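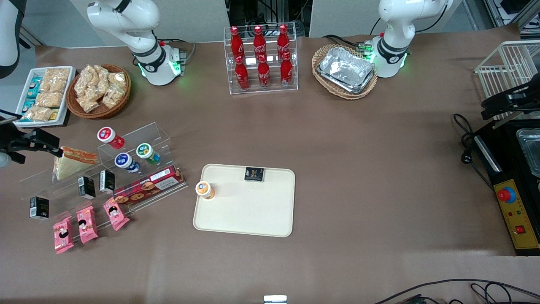

Unit 2: Setting Out a Small Snack and Drink Counter
Esturside Hospitality Course, Module 976
Handout by Kai-wen Sin

Please read these notes before the practical. They follow the lecture closely, but I changed the order in a few places, and I added some points which students asked me after class.

What we mean by a small counter

In this unit a small counter is one table, with ready food and ready drinks, where the guest receives or takes things without any cooking. You will meet it at conferences, in hotel lobbies, at school events and in the waiting room of a bigger restaurant. It looks simple. In the exam practice, most marks are lost on it all the same, mainly in the layout and in the handling of fresh items.

Containers

Every kind of product should have its own container, and the container should suit the product. Bottles want a hard, level step under them. A clear acrylic rack with two tiers is a good choice for soft drinks: three red Coca-Cola bottles on the back tier and three on the front tier can all be seen at once, and the guest reads the label without touching. If you put the same six bottles on the flat table, the front ones hide the others.

Light bags of puffed snacks are different. They do not stand, and they slide when you pile them on a step. Put them in a round basket with a proper side and let them be heaped. Small packages of one shape can go in a row in a rectangular tray, with the bags next to them. Woven baskets are also useful for the things which are not food, such as a stack of foil trays for serving. Keep these within reach of the person who serves, and on the opposite side from the snacks if the table is wide enough.

Small yogurt-style drinks belong on a tiered stand, but their bottles are narrow and fall easily. When one is lying on its side, stand it up again before you do anything else. Check the cap as you lift it.

Sight lines

Sit down on a chair in front of your table. This is how Myfanwy Pumphrey taught it to me when I was her assistant in Climness, and I still do it every time. From the chair you see what a child sees, or a guest in a wheelchair. Tall things go to the back, low things to the front, and a stand which is turned at an angle should open toward the guest. Leave a free area in the middle of the table - the server needs it for passing the food, and beginners always want to fill it.

Serving wrapped sandwiches

Fresh items are the part where I am most strict. Our supplier for the practical is Fung, and the sandwiches arrive already wrapped, so your work is to keep them clean, cold and attractive until they are served. Lay them on a white tray with a raised edge, with the cut side where the guest can see it: three slices of white bread, something green between the first two and an orange-red filling between the others make a clear pattern through the plastic, and the guest understands quickly what kind of sandwich it is. Clear wrap shines under strong lamps, so try the tray in two positions before you decide.

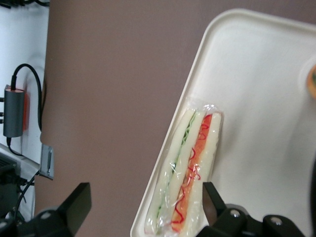
Placing is a separate skill from arranging, and in the test you will be marked on both. Hold the item low and by its sides, move it over the rim of the tray and not across other food, and release it only when its whole length has support. A sandwich lying lengthwise beside the long rim, like the one in clear wrap here, leaves the rest of the tray for other items. Do not press on the bread. Soft white slices keep the mark of your fingers even through plastic.

Ingredients must be known to the server. Looking is not enough, because tomato and carrot can look much the same through a wrap, and so can lettuce and cucumber. Read the supplier's sheet, and if a guest asks about an allergy, show the sheet also to the guest.

Timing in the practical

You have 11 minutes for setting the table and 60 minutes for service. Refill from the back, and bring the older items forward. The Vircombe group had the same timing in March and it was sufficient for all of them.

To prepare

Draw your own layout on one page, seen from above, with the name of each product and its container. Mark the place where you will stand. Write under the drawing which items you would put out last, and why.

Bring the page with you to the practical. I will collect it at the door.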